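The Bookshelf Test
Four grippers, one wire rack and a long afternoon of paperbacks
By Lovely Estrella

If you want to find out what a robot hand is made of, give it a paperback. Jabari Chege told me this within a minute of my arrival, and I have been repeating it to people ever since. A steel block is easy. A foam cube is easier. A paperback bends, slides, fans open, sags on one side and has the same thickness as nothing else in the room. Stand a few of them side by side and you have a problem that can keep four grown engineers happily arguing through lunch.

I had come to see a comparison of four grippers, all mounted in turn on the same arm, all asked to do one job: pull a book out of a rack and lay it on a tray. No bins of mixed toys, no folding of laundry. Chege and his colleague Leandro Cabral chose the job for its dullness. Anyone can picture it, and anyone can tell when it has gone wrong (you hear it, mostly).

The rack came from an office supply shop and is the sort of thing you would keep bills in, thin white rods with slots between them. I loved this. Cabral says a proper machined fixture would make every gripper look good, and he would learn very little. Thin rods leave the books tilted back a little, each at its own lean, and the fingers have to come in from above and find a gap that is a different width every time. The books are a mixed lot too, Chinese titles for the most part, with dark spines and pale ones side by side, and that turns out to matter a great deal for the cameras.

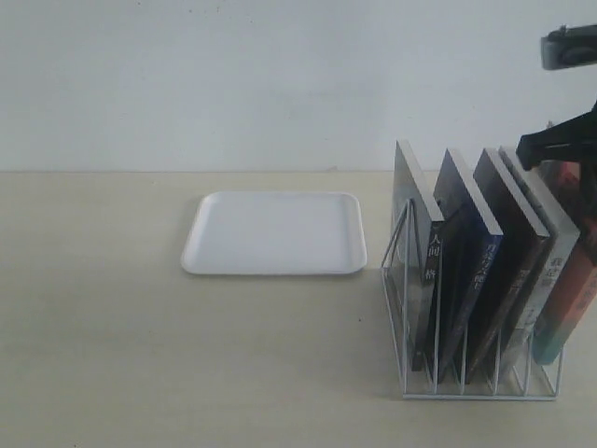

Getting between the covers

Most of the work happens in the last inch. The arm can be brought over the rack with very little fuss, and any decent controller will get you there. Then the fingers have to open, come down around a single book and close without taking the neighbor along.

The Prolov was first up. It is a parallel gripper with wide, flat pads, and on a book standing by itself it is wonderful, firm and square. In the rack it struggled. The pads were simply too thick to fit between two covers, so the thing had to nudge its way in, and twice it came up with a pair of books pressed together like a sandwich. Emmanuel Makori, who was at the keyboard, laughed and logged it as one pick anyway before striking it out.

The Grokell has soft fingers that curl around whatever they touch. I expected it to win. It was gentle, I'll give it that – not a creased corner all day – but soft fingers also give way sideways, and a heavy book would swing a little on the trip over and arrive at an angle. Cabral is fond of it and thinks he could fix most of this with a slower move. I think he is probably right.

Number three, the Mohamedi, uses suction. It does very well on glossy covers lying flat and has a terrible time with anything standing up, so it spent much of the day asking for a different test.

The last was a slim two-finger design from Atbridge, and this was the one that made everybody lean in. The fingers are narrow at the tip and slightly rounded. They slide down behind a cover the way your own finger does when you tip a book off a shelf. The grip itself is small, so the controller has to be careful about force, and Faraji Masanja spent most of the morning on that and nothing else. He began with a setting of 300 and ended up leaving it alone after trying 600, which bent a cover in a way I still feel bad about.

What the wrist sees

I could have watched the wrist camera all day. It is a small unit that rides just behind the fingers, and its picture is strange until you get used to it: the table slants, the wall slants, and two big fingers poke up from the bottom edge. From there a white tray is a very different shape from the one you see standing next to it. Masanja prefers this view for the final approach and for checking the drop, as it tells him at a glance if a book has gone down flat and how much of it hangs over the rim. A blue paperback of 月亮与六便士, The Moon and Sixpence, became the house favorite for this, with its big orange-red moon on a deep blue cover. You can find that moon in the feed from almost any angle.

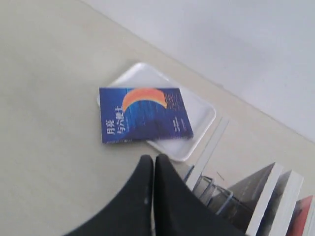

The fixed camera, on the other hand, is the better judge of the rack. It can see the spines, and it can see which way each book is leaning before the arm gets in the way. Dark spines next to each other gave it the most trouble, and for a while it insisted that two black-ish books were one very fat one. Makori got around that by adding a second look from a slightly different height. It costs a moment on every pick and I would pay it gladly.

They also swapped controllers halfway through, which I had been warned would be boring. It wasn't! The older one runs a planned path and stops if anything is off. The newer one keeps correcting on the way down, in tiny steps, and with the Atbridge fingers on the end you could see the tip drift over, find the gap and settle in. Chege made me try it by hand with the jog controls so that I would appreciate it. I knocked a book into its neighbor on my first go, and on my second, and got a very small round of applause on my third.

By the time we quit, the log stood at 313 picks across all four hands. Chege is wary of turning that into a ranking, and so am I. The Prolov would beat everything here at boxes. The Mohamedi deserves a day of flat magazines. For a crowded rack of paperbacks, though, I would take the Atbridge with the newer controller and both cameras running, and I'd ask Masanja to set the force.

The group plans to do it all again in July with hardcovers and a couple of spiral notebooks, the wire kind that catch on everything. Cabral has already picked out the notebooks. I've asked for another turn on the jog controls.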